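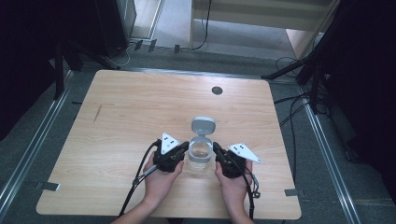

뚜껑을 뺀 상태의 유리병. 병은 두 그리퍼 사이, 회색 뚜껑은 병 바로 뒤 상판 위.

2월, 작업 노트 / 양손 조작 데이터, 유리병 과제
프로젝트: Elura
작성 시작 오전 9시 40분

어제 이어서 뚜껑 과제. 과제 정의는 그대로 두고 시작 조건 항목만 고쳤다. 기존 문서에는 "병은 작업대 중앙, 뚜껑은 닫힘"이라고만 되어 있어서 열기와 닫기의 시작 상태가 한 폴더에 섞였다. 오늘부터 열기(A)와 닫기(B)를 별도 과제 코드로 저장한다. 이미 올라간 것은 Darragh Hanrahan이 첫 프레임을 보고 나누기로 했다. 자동 분류기는 쓰지 않음.

과제 A 정의
- 시작: 뚜껑이 병 위에 얹혀 있음. 양쪽 그리퍼는 벌린 상태로 상판 위에 대기.
- 왼손이 병 몸통을 잡고 오른손이 뚜껑을 들어 병 뒤쪽에 내려놓는다.
- 끝: 뚜껑이 상판에 놓이고 양쪽 그리퍼가 물체에서 떨어짐.

과제 B 정의
- 시작: A의 끝 상태와 같음.
- 오른손이 뚜껑을 집어 병 위로 가져간다. 왼손은 뚜껑이 병 입구에 닿기 전에 몸통을 잡고 있어야 한다.
- 끝: 뚜껑이 병 위에 수평으로 얹힘. 기울어진 채 끝나면 실패로 표기하고 저장은 한다.

뚜껑을 병 앞쪽(작업자 쪽)에 두는 변형은 당분간 받지 않음. 오른손 그리퍼가 뚜껑을 집으러 내려올 때 손목이 몸 쪽으로 꺾이고, 그 구간에서 마커판이 카메라에 비스듬해진다. 나중에 카메라 배치를 바꾸면 다시 검토.

수집 현황
오전 기준 A, B 합산 유효 에피소드 276개. 목표는 과제 전체 3000개. 검수 전 숫자가 Brallex 대시보드에 그대로 올라가 있어 지난주 보고와 맞지 않는다. 대시보드 수치는 업로드 건수이고 이 노트의 수치는 검수 통과 건수다. 보고서에는 검수 통과 건수만 쓸 것.

추적 관련
그리퍼 자세는 위에 얹은 흰 판의 마커로 잡는다. 양손이 가까워지는 구간에서 오른쪽 자세 추정이 튀는 현상을 오늘 다시 재현했다. 재현 조건은 다음과 같음.
1) 양쪽 그리퍼 턱이 병을 사이에 두고 마주 본다.
2) 오른손을 그대로 두고 왼손만 작업자 기준 바깥으로 천천히 돌린다.
3) 왼쪽 판 모서리가 오른쪽 판의 마커 일부를 가리는 순간 오른쪽 자세가 한 번 뒤집혔다가 돌아온다.

뒤집힘은 평면 마커에서 흔한 자세 모호성 문제로 본다. 마커가 전부 보일 때는 나오지 않았고 일부만 보일 때만 나왔다. 후처리 필터로 지울 수는 있는데, 필터를 세게 걸면 뚜껑을 놓는 순간의 짧은 하강까지 뭉개진다. 학습 쪽에서는 그 하강 구간이 가장 필요하다고 하니 필터 강도는 올리지 않는다. 대신 두 판이 겹치는 프레임에 플래그를 달고, 플래그가 달린 구간은 직전 자세와 이후 자세로 보간한다. 보간 구간이 길어지는 에피소드는 버린다. 버리는 기준값은 미정. Darragh 의견으로는 값을 먼저 정하지 말고 플래그 길이 분포부터 뽑아 보자고 함. 동의.

작업자 쪽에서 줄일 수 있는 부분도 있다. 왼손으로 병을 잡은 뒤에는 손목을 돌리지 말 것. 오늘 이 규칙을 지킨 세트에서는 플래그가 눈에 띄게 줄었다. 다만 규칙이 늘어나면 동작이 전부 비슷해지고, 비슷한 동작만 모이면 병 위치가 조금 달라졌을 때 정책이 못 따라간다는 문제가 작년 컵 과제에서 이미 나왔다. 손목 규칙 하나만 추가하고 접근 경로는 작업자에게 맡긴다.

물체 배치
유리병이 투명해서 시각 쪽 특징이 약하다. 빈 병은 상판 무늬가 그대로 비쳐 윤곽이 거의 사라진다. 투명한 액체를 바닥에 조금 넣으면 액면에 반사가 생겨 병 위치가 조금 더 잘 잡히는 것 같은데, 비교 실험을 한 것은 아니므로 결론으로 쓰지 말 것. 빈 병 조건과 액체 조건을 메타데이터에 따로 적는다. 필드명은 fill_state, 값은 empty 또는 low. 그 이상 채운 조건은 이번 차수에 없음. 넘어졌을 때 그리퍼 쪽으로 흐르면 곤란하다.

병 시작 위치는 매 에피소드마다 바꾼다. 상판의 둥근 구멍 위나 그 테두리에 걸치는 위치는 제외. 테두리 높이가 상판과 완전히 같지 않으면 병이 기울 수 있다. 구멍 근처에 뚜껑을 내려놓은 에피소드가 어제 분량에 섞여 있었는데, 뚜껑이 평평하게 놓였으면 유효로 처리했다.

위치를 바꿀 때 작업자가 무의식적으로 편한 자리로 돌아오는 경향이 있다. 어제 분량의 시작 위치를 찍어 보니 몸 쪽 중앙에 뭉쳐 있고 먼 쪽은 드물다. 오늘 오후부터는 화면에 뜨는 위치 번호를 보고 놓는다. 번호 생성 스크립트는 Jokunier 저장소의 tools 폴더에 넣어 둠. 시드값은 세션 로그에 자동으로 남는다.

그립
병 몸통은 둥글고 미끄럽다. 턱을 병 아래쪽에 대면 안정적이고 입구 가까이 대면 뚜껑을 얹을 때 오른쪽 턱과 부딪힌다. 권장 높이를 숫자로 적으려다 그만뒀다. 작업자마다 손 높이가 달라서 "뚜껑이 지나갈 공간을 남기고 잡는다" 정도로만 지침에 적음.

뚜껑은 납작한 원판이라 상판에 붙어 있으면 턱이 들어갈 틈이 작다. 작업자들이 쓰는 방법은 2가지로 갈린다.
- 위에서 수직으로 내려와 옆면을 양쪽에서 잡기
- 비스듬히 내려와 한쪽 턱으로 가장자리를 먼저 누르고 나머지를 닫기

수직 방식이 깨끗하지만 턱 끝이 상판을 긁는 경우가 있다. 비스듬한 방식은 뚜껑이 밀려 나가서 재시도가 잦다. 재시도 자체는 버리지 않는다. 밀려난 뚜껑을 따라가 다시 잡는 장면은 회복 동작 예시로 쓸 수 있으므로 retry 태그를 달아 보관. 단, 한 에피소드 안에서 재시도가 2회를 넘으면 그 자리에서 중단하고 새로 시작한다.

케이블
그리퍼 케이블이 팔 아래로 늘어지면서 상판 앞 모서리에 걸리는 일이 있었다. 걸리면 작업자는 손목에 힘이 걸리는 것을 느끼고 속도를 늦추는데, 영상만 봐서는 왜 느려졌는지 알 수 없다. 이런 에피소드는 작업자가 직접 cable 태그를 달아야 한다. 사후에 찾아내는 방법은 아직 없음. 세션 시작 전에 양손을 상판 먼 쪽까지 뻗어 보고 당기는 느낌이 있으면 케이블을 다시 뺀 뒤 시작할 것. 점검표 첫 줄로 올렸다.

동기화
오전 첫 세트에서 왼쪽 그리퍼의 개폐 신호가 영상보다 늦게 기록됐다. 영상에서는 턱이 병에 닿았는데 로그에는 아직 열림으로 남아 있음. 수집 프로그램을 다시 띄우니 사라졌다. 원인은 확인 못 함. Magnusson 쪽 시간 동기 모듈을 새 버전으로 바꾼 뒤 처음 돌린 세트라 일단 그쪽을 의심하고 있지만, 재현이 안 되면 이슈로 올리기도 애매하다. 해당 세트는 hold 폴더로 옮겼고 검수 통과 건수에서 뺐다.

임시 확인 절차: 세션 시작 직후 양쪽 턱을 동시에 두 번 여닫고, 영상의 닫힘 프레임과 로그의 닫힘 시점을 맞춰 본다. 어긋나면 녹화를 시작하지 않는다. 확인 동작도 calib 이름으로 따로 저장.

검수 기준 정리 (오늘 합의분)
- 첫 프레임에서 병과 뚜껑이 모두 보일 것. 그리퍼에 가려 안 보이면 탈락.
- 양쪽 마커판이 첫 프레임에서 모두 검출될 것.
- 끝 상태에서 양쪽 그리퍼가 물체와 떨어져 있을 것. 잡은 채로 녹화를 끊은 것은 탈락.
- 실패 에피소드는 fail 태그를 달고 보관. 학습에 넣을지는 나중에 결정.
- 검수자는 본인이 수집한 에피소드를 검수하지 않는다.

두 번째 항목 때문에 어제 분량이 제법 탈락할 것으로 보인다. 시작할 때 오른손을 상판 밖에 걸쳐 둔 경우가 있다. 기준을 소급 적용할지 Darragh와 이야기했고, 소급하되 탈락분은 지우지 않고 별도 목록으로 남기기로 했다.

오후 메모
오후 2시 10분 재개. 위치 번호 방식으로 B만 수집. 먼 쪽 번호가 나오면 작업자가 팔을 다 뻗어야 해서 속도가 떨어진다. 속도 편차는 그대로 둔다. 시간 정규화는 학습 쪽에서 하기로 이미 정해져 있음.

뚜껑이 병 입구에 얹히는 순간 작게 튀는 경우가 있어서 끝 프레임 판정이 흔들린다. 뚜껑을 놓고 바로 녹화를 끊지 말고 손을 뗀 채 잠깐 멈춘 뒤 끊는 것으로 통일. 오전 분량에는 이 멈춤이 없다. 섞어서 학습하면 종료 신호가 일정하지 않을 수 있으니 오전, 오후를 세션 ID로 구분해 둘 것.

작업자 의견: 긴 시간 쥐고 있으면 오른손 손목이 먼저 피로해진다고 함. 양손 과제인데 움직임은 오른손에 몰려 있다. 좌우 역할을 바꾼 변형(왼손이 뚜껑, 오른손이 몸통)을 넣으면 피로도와 데이터 편향이 같이 해결될 수 있다. 다만 역할이 에피소드마다 바뀌면 정책이 초반에 어느 손을 쓸지 망설이는 문제가 생길 수 있다. 과제 코드에 좌우를 포함하는 쪽으로 제안서 초안만 써 둠. 이번 차수에는 넣지 않는다.

남은 일
- 플래그 길이 분포 뽑기 (Darragh)
- hold 폴더 세트의 개폐 신호 지연량 측정
- 빈 병 조건 수집. 현재 low 쪽으로 치우쳐 있음
- 시작 위치 분포 그림 갱신, 오후 분량 포함
- 지침서에 손목 규칙, 종료 전 멈춤, 케이블 점검 반영
- 대시보드에 검수 통과 건수 열 추가 요청
- 여분 유리병 주문. 같은 형상으로, 뚜껑 색이 다른 것도 가능하면 포함

다음 세션은 A의 빈 병 조건부터 시작. 동기 확인을 먼저 통과한 뒤 녹화할 것.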